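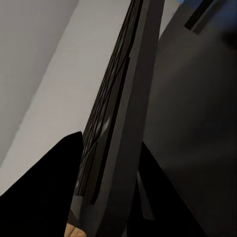

Bedroom over the garage never gets warm — bigger furnace or something else?

Posted by Petetti, Nov 10, 2024

Okay, so we moved into this place in September and loved everything about it, including the big bonus room over the garage that I claimed for my sewing and my husband claimed for his guitars (we're still negotiating). It was lovely up there until the weather turned. Now it's miserable. The rest of the upstairs sits at a nice steady temperature and this one room feels like a different house. I sew in a hat. I'm not kidding.

The house is 2 stories with one furnace in the basement and one thermostat, in the downstairs hall. The room has two supply registers, one under each window, and air does come out of them, but it's weak. If I hold a tissue over the one on the left it sort of thinks about moving. Down in the kitchen the same tissue practically takes off. There's no return vent in the room at all that I can find, and I've looked behind everything, including a bookcase I had to empty first.

We had a guy out last week and he spent maybe fifteen minutes in the basement, never went upstairs, and told us the furnace is undersized and we need a new one. The quote made me want to lie down. The furnace isn't that old, and every other room is fine, so I'm having trouble believing it. My father-in-law says to just close the vents downstairs and push the air up. My sister says get a space heater and stop complaining.

What would you do first? I'm pretty handy and don't mind crawling around, but I don't want to do a bunch of stuff that makes it worse. I should add that the floor is the coldest part by far. The carpet along the outside wall is cold even when the air at head height is tolerable. And the door usually stays shut because of the cat and the thread.

Huw Landeg

Please don't buy a furnace yet! I did heating and cooling work for a good long stretch before my knees retired me, and rooms over garages were half my winter. If the other rooms are holding temperature on a cold night, the furnace is making enough heat. An undersized furnace runs and runs and the whole house sags. You've got one room that isn't getting its share, or isn't keeping it, and my bet is both.

Start with the door, because you told us the answer might be right there at the end of your post. With no return in the room and the door closed, the air you blow in has to squeeze out someplace before more can come in. If the gap under the door is small (and over carpet it usually is), the room pressurizes a little and the supply just about quits. So tomorrow, put the cat somewhere else, open the door wide, let the furnace run a while and do your tissue test again. If that left register perks up, you've learned something for free. The fix could be trimming the bottom of the door, or a transfer grille through the wall into the hallway, high up so the cat leaves it alone. A real return duct is nicer but it's a bigger job and you may not need it.

Next, go look at the duct itself. The run to a bonus room is nearly always the longest one in the house, and it often goes through the garage ceiling or a little attic space behind the knee wall. If you've got an access door in a knee wall, get in there with a good light. You're looking for a flex duct that's been kinked, squashed under a storage box, or pulled half off its collar. I once found one lying a foot away from the boot, happily heating the insulation. Reattach and seal with mastic or foil tape. The gray cloth kind that everybody calls duct tape dries up and lets go.

While you're in the basement, find the branch for that room and look for a small lever or wing nut on the side of the duct, near the trunk. That's a balancing damper. Handle parallel to the duct is open, crosswise is closed. Lots of people have no idea they have them. Open that one all the way, then ease the ones for your kitchen and hall back a bit. Do a little at a time and give it a day before you fiddle again.

Which brings me to your father-in-law. He's partly right, but shutting a whole lot of registers raises the pressure in the ducts, makes them leak more, and can get the furnace hot enough to trip its limit switch. Partway on one or two rooms is fine. Closing up the whole downstairs is asking for a service call.

Now the floor. That part isn't airflow, that's insulation. The garage ceiling under you should be packed tight against the underside of your floor. What I usually found was batts that had sagged down onto the drywall, leaving a gap for cold air to wander through, and nothing blocking the ends of the joist bays out at the eaves. You can fill the ducts with all the heat you want and that floor will stay cold. An insulation outfit can dense-pack those bays from the garage side through small holes and patch them after. If you want to see it for yourself first, cut a neat little inspection hole in the garage ceiling in a corner. Just patch it properly when you're done, since that drywall is also your fire separation, and look out for wires.

And change your filter. I know, I know. But look at it.

Zelau

just get a mini split. we had the same problem and put one in, room is great now. costs money but you get AC too. ours took one day to install. i wouldn't bother with the ducts

Kwan

We have almost this exact room, so let me tell you what we did and what it cost, because I remember hunting for real numbers and finding none.

First winter we ran a space heater, and I hated it. It tripped the breaker whenever somebody used the vacuum on the same circuit, and I never felt good leaving the room with it on. If you do go that way for now, plug it straight into the wall with no extension cord and keep it well clear of fabric. In a sewing room I'd be extra careful!

Second winter I bought one of those little booster fans that sits in the register. It made a whine that drove me up the wall and I couldn't tell you that it helped. It went back to the store.

Then we had the garage ceiling dense-packed. The whole bill was $753 with the patching, though I did the painting myself (badly, but it's a garage). Our room is a bit over 400 square feet, so yours could come in higher or lower. The carpet stopped feeling like a skating rink that same week. I'd put that ahead of anything else you spend money on. We also pulled the weatherstripping off the garage door and replaced it, because you could see daylight under the old one, and I think that took some of the bite out of it too.

The quote we got for a return duct was $700 and we ended up passing on it. My husband cut a little over half an inch off the bottom of the bedroom door instead — you do see light under it at night, so think about that if you ever use it as a guest room.

One thing I'd add to what Huw said is to check the register boots. Take the grille off (ours was two screws) and look at where the metal meets the subfloor. We had a gap on one side big enough to lose a pencil in, and warm air was blowing straight down into the joist space. A bit of caulk and foil tape took care of it. Vacuum in there while you've got it open. I found a domino, a quantity of dog hair, and one very old cracker.

Also check that the louvers are open. Ours had been painted over by the last owners and were stuck halfway. I soaked the grille in the laundry sink and worked them loose with an old butter knife, but new ones are cheap if yours are hopeless. Measure the hole in the floor and not the outside of the grille, or you'll be driving back to the store like I did.

Petetti

You are all wonderful. Opened the door this morning and the tissue on the left register stood right up! Cat was thrilled and is now asleep in a basket of quilt batting, so that's a separate problem. I found a lever in the basement like Huw described, and it was crosswise, but I'm not sure yet that it's the branch for that room, so I'm going to trace it before I touch it. Getting a price on the garage ceiling this week, and I told the furnace guy no thanks for now.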